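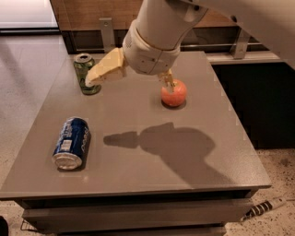 Robot learns grasps for soft fingers from 200 demonstrations

A research team at the Aoun Laboratory has published a method for teaching a robot arm to pick up everyday objects from a small number of human demonstrations. The method, named Wornari, was trained on 200 recorded grasps. Comparable learned policies often need thousands. The paper was posted on 15 Jun 2018.

Wornari splits each grasp into two stages. The first predicts a contact region on the object from a color image taken at head height, looking down at the tabletop. The second selects a finger configuration and a wrist angle for that region. The stages are trained separately, so a failed grasp can be traced to one or the other. In earlier work by the same group, a single network mapped the image directly to joint commands, and errors in contact prediction could not be separated from errors in finger control.

Training data were collected by teleoperation over four sessions in January. An operator guided the arm through each grasp, and the system stored the image, the joint positions and the motor current in the fingers. Grasps that ended in a drop were kept and labeled as failures. Lead author Rania Jaber said the failed grasps made up a small share of the data but had a large effect on the second stage.

"Without them the network closes the fingers in the same way on everything," Jaber said. "A can on its side and a can standing up need different wrist angles, and the drops are where that difference shows."

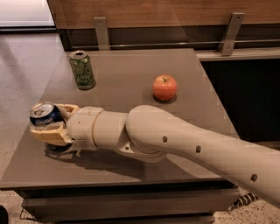

The arm holding a blue can on its side, with a green can and an apple also on the table.

The test set consisted of 23 household objects, none of which appeared in training. Each was placed on a gray table in two arrangements, alone and with other objects nearby. The network received no object models and no depth data. A trial was counted as a success if the object was lifted clear of the surface and held until the arm reached a fixed end position.

According to the paper, Wornari outperformed the single-network baseline in both arrangements, with the larger gain in the cluttered one. Most remaining failures were assigned to the first stage. The authors list shadows cast by the arm as one source of error: where a dark shadow fell next to a dark object, the predicted contact region sometimes extended onto the tabletop. A version trained with randomized lighting reduced these cases but did not remove them.

The software runs on Huron, the laboratory's existing control framework, and needs one workstation. Automation supplier Trukero contributed the motor controllers and took no part in the evaluation, the paper states.

The team plans to release the training data together with the contact labels. Work on the second stage continues, with tests on objects that deform when gripped.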